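Pharmacy Benefits Analyst, Mergers Team
Trotness office, 3 days a week on site

Molen runs mail-order and counter pharmacy services for 253 employer health plans. In October it agreed to merge its claims business with Lokside, and the combined unit needs an analyst to bring two drug price lists into one.

The analyst will match contract terms across both companies, flag drugs priced differently for the same plan, and report the gaps to finance each month. The first review covers 444 contracts. Most are held as scanned files — expect manual entry.

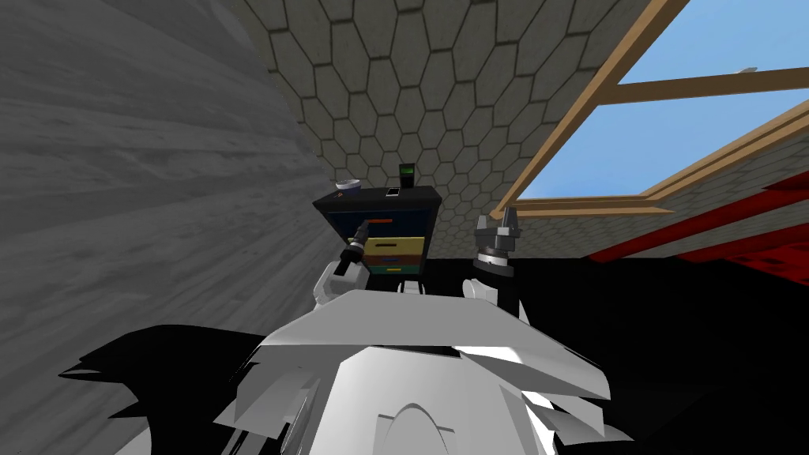
Covadonga Robles says the rebate terms take longer to learn than the software, and that new analysts should plan to spend their first weeks reading contracts.

Required: two years of work with pharmacy claims, strong spreadsheet skills, and basic SQL. Knowledge of Moya, the claims system used at Lokside, is useful. A pharmacy license is not needed.

Travel to Lokside sites is paid. Health coverage starts on the first day of work.

Send a resume and a one-page cover letter to Aitana Iglesias, Molen Hiring, by 20 December 2018. Late applications will not be read.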